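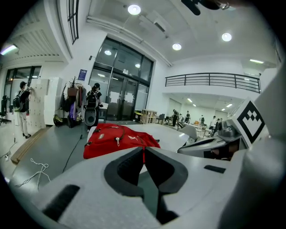

How do you pack a backpack so it doesn't end up a shapeless lump by lunchtime?
Heaviest thing flat against your back, soft stuff at the bottom, and nothing bigger than your hand in the front pocket.

OK, that's the short version for those of you reading on your phones. The long version follows, and I did warn you all in the spring that if somebody asked about bags I'd go on!

The question came in on the Wostari list on 16 Jul 2025 and I've been meaning to answer it properly. Quoting it in full so the folks on digest don't have to dig for it:

> Hi all,
> New to the list, been reading the archive for a couple of weeks.
> I start at Tresider in August and I'll be commuting with one bag
> for everything: laptop, lunch, a sweater, chargers, a notebook,
> and gym shoes on some days. My current bag is an old red one, no
> frame, no padding to speak of. When it's full it's fine. When it's
> half full everything slides down to the bottom and it won't stand
> up, so I lay it on whatever table is handy and then the straps go
> everywhere and I can't find anything.
>
> Do I need a new bag or do I need to pack this one better? I'd
> sooner not spend a lot. Also, does anybody bother with those
> packing cubes for everyday use, or is that only for trips?
>
> Thanks, and sorry if this gets asked every year.

It does get asked every year, and I like it every year, so don't be sorry.

First thing, I wouldn't buy a new bag yet. I have a soft red one too and I've carried it longer than any of the fancy ones I bought to replace it (there were 2, both now in the hall closet with the umbrellas). Soft bags are light, they squash under a seat, and you can throw them in the wash if you're careful with the zippers. What they don't do is hold their own shape, so you have to give them one.

The cheapest way is a stiff sheet down the back. I cut mine from the backing of an old desk pad and rounded the corners with kitchen scissors so they wouldn't poke through the lining. It slides in behind the laptop and it has lasted through one very wet winter. A thin cutting board works as well, the bendy kind, though it's a bit slippery against a laptop sleeve.

Then the order. I put the bag flat on a table, front pocket up, and open the main zipper all the way around. Laptop goes in first, against the back. Sweater gets folded in thirds and goes across the bottom. Lunch stands up in the middle, lid toward the top, and please put it in a bag of its own – I lost a good notebook to lentil soup and I'm still a little sore about it. Chargers in a pouch on top of the sweater. Notebook in front of lunch. Then close the zipper halfway, stand the whole thing up, give it a gentle bounce so it all settles, and close it the rest of the way.

Gym shoes are the hard part. Soles against the sides, toes down, each shoe in its own bag, socks stuffed inside. If they won't go, they won't go, and you're better off with a tote that day than with a bag that's straining at the seams.

On cubes: I tried the full set and went back to one. A small one, for the things I'd hate to hunt for (keys, transit card, headache pills, pen). The rest just took up room and made me open a zipper inside a zipper, and by the third day I was dropping things in loose anyway. Other people here swear by them, so I expect I'll hear about it.

Now the table business. Half-empty soft bags get laid down wherever there's a flat spot, and I do it too, but I have two habits that help. Zipper pulls go to the same end every time, so whichever way the bag lands I know where to start. And before I walk away I look at the straps.
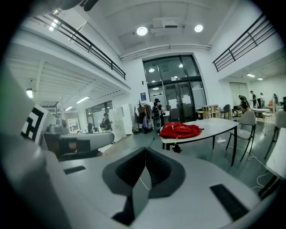

Red backpack on its side, one strap over the edge of the table.

A dangling strap is exactly the thing that catches on a chair back or somebody's elbow, and then your laptop is on the floor. Tuck both straps underneath the bag, or clip them together across the front if yours has a chest buckle. If the webbing tails are long, roll them up and put a rubber band or a hair tie on each. It took me one evening in front of the TV to do every bag in the house and I've never had to redo them.

Or use the chair! Hang the bag by its top loop if the chair back is straight. The curved ones are no good for this, the loop slides off sideways, so with those I put the bag on the seat and push the chair in.

Somebody will ask about weight, so I put mine on the parcel scale last night. It came to 2420 grams with everything in it except the shoes. The chargers and cables alone were 263 grams, more than I'd have guessed, and one of those cables turned out to belong to a phone I gave away years ago. Empty your bag onto the bed once in a while. I found 8 pens and a Wilenberg ferry ticket in mine.

If you do decide to replace it after all, the Okafor swap shelf usually has a few bags toward the end of summer when people clear out. Check the zippers and the stitching where the straps join the top, and smell the inside (I mean it, mildew doesn't come out). Faded color is nothing to worry about.

Oh, and you asked about it standing up. With the stiff sheet in and the sweater across the bottom, mine stands on its own until I take lunch out. After that I lean it on the table leg.

Write back once you've done a week or so at Tresider and tell us how the shoes went.

– the one with the lentil soup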